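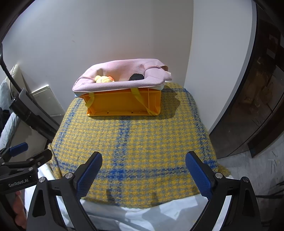 The Long Life of a Good Blanket

My grandmother kept her blankets in a cedar chest at the foot of the bed, and you were not to sit on it. You could kneel in front of it, and if you asked nicely you could lift the lid and put your whole face in (I did this more than I should admit), but sitting was for chairs. When she died the chest went to my aunt in Lambridge and the blankets were divided up among the rest of us, and I came home with two of them folded in the back of the car and no idea what I had been handed.

I know a little more now. For most of the past year I have been visiting people who make wool blankets, mend them, wash them for a living, or simply own more of them than they have beds, and I've come away convinced that a decent blanket is one of the few things left in a house that can be expected to outlive the person who bought it.

Kamonchanok Ruangrit runs a mending shop called Bundita, up a flight of stairs above a bakery, so that everything she sends home smells faintly of rye. She started with sweaters. Blankets crept in, she told me, the way cats do, and these days they take up the whole back wall, rolled and tagged with brown paper labels. On the morning I visited she was working on a crib blanket that three generations had chewed on. The satin binding was gone on one side and hanging by threads on the other.

"People bring them in and apologize," she said. "They say, I know it's silly, it's only a blanket. And then they don't leave! They stand there and watch to see where I put it."

Her method for moth holes is slow. She picks a matching yarn, or as near as she can get, from drawers of odds and ends she has been collecting since she was a student, and she reweaves the hole over and under with a long blunt needle, following whatever the original weaver did. Plain weave is easy. Twill takes longer. Houndstooth she calls a conversation, meaning that you have to keep asking the cloth what it wants next, and if you stop listening for even a couple of rows the little teeth start pointing the wrong way. A hole the size of a quarter can eat up a whole afternoon. She charges by the hour and rounds down, which her accountant has spoken to her about.

What she won't do is make a repair invisible if the owner would like to see it. One customer, a retired bus driver, asks for red every time, whatever the color of the blanket, and his is by now so freckled with red that she thinks of it as partly her own work.

Wool itself deserves a word, and I'll try to keep it short. The fiber has a crimp in it, a natural waviness, and all those tiny bends hold air, and the air is what keeps you warm. It also takes up a good deal of moisture before it feels damp, so a wool blanket on a muggy night is a kinder thing than you'd expect. It doesn't like heat and rubbing together, though. The scales on the fibers catch on one another and lock, and there's your lovely queen-size throw, fit for a dollhouse. I've done it. I expect you've done it too, or married someone who has.

Jarosław Walczak has heard every version of that story. He was a weaver for most of his working life and now keeps a small mill going in a former feed store, with 4 looms, of which he'll admit that one is mostly there for parts. The oldest came to him from a mill that was closing, and it took him nine months to get it running. He talks while it runs, which is to say he shouts, and I have a notebook full of half sentences from that visit, several of which seem to be about lunch.

He makes plaids, chiefly. He doesn't care for the word tartan unless somebody's family is involved. A plaid is only stripes going one way meeting stripes going the other, he says, and the whole pleasure is in the crossing, where a blue goes over a yellow and you get a third color you never bought. He plans them on graph paper with his granddaughter's colored pencils and pins them over the sink, and if he still likes one after a month of dishes he'll put it on the loom. Most come down. The one that was up when I was there had a wide brown band he had already begun to have doubts about.

It takes nearly 200 hours to thread and tie the big loom for a new pattern if you count the swearing, and so he weaves each one as long as he can stand to. After that comes the finishing, which I had never given a thought. A blanket straight off the loom is stiff and a bit greasy and you can see daylight through it. It has to be washed and worked until the yarns bloom and close up, and then brushed, if you want it fuzzy, with wire combs that raise the nap. Jarosław likes his left a touch rough. His wife does not, and the ones on their own bed are brushed on one side, and I gather that is how the matter was settled.

As for looking after the things, everybody I met had opinions and they were mostly the same opinions. Wash seldom. Air often, and best of all on a dry, breezy day in October, over a line or a porch rail, out of the strong sun. If you must wash, use cool water and very little soap, don't wring, and roll the blanket in towels to press out the wet. Dry it flat. My neighbor Mrs. Farooqui, who grew up in a house with quilts for the winter and a separate set for guests, adds that you should shake a blanket hard every few weeks even if it's only sitting in a closet, since moths like peace and quiet. She does hers on the back steps before breakfast, and it sounds like somebody beating a sail.

Cedar helps some, if the wood is fresh. Sand it lightly every year or so to bring up the smell. Lavender is mostly for you. What really matters is that the wool goes away clean, because moth larvae are drawn to the skin and crumbs and spilled cocoa far more than to the wool itself, and a good brushing before storage is worth a drawerful of sachets.

And use them! Kamonchanok was firm on this. The saddest blankets she sees are the ones that were kept for best, creased so long along the same folds that the fibers have given up there. Put one over a footstool, over the arm of a chair, across the foot of the bed where the dog will find it. My old beagle, Pika, chose the better of my grandmother's two within an hour of its coming into the house and could not be talked out of it. There's a thin patch at one corner where she used to knead it before lying down. I took it up to Bundita last month meaning to have it rewoven, and Kamonchanok turned it over a few times and asked me if I was sure.

I've brought it home again. It needs a wash, but the forecast says rain through the end of the week.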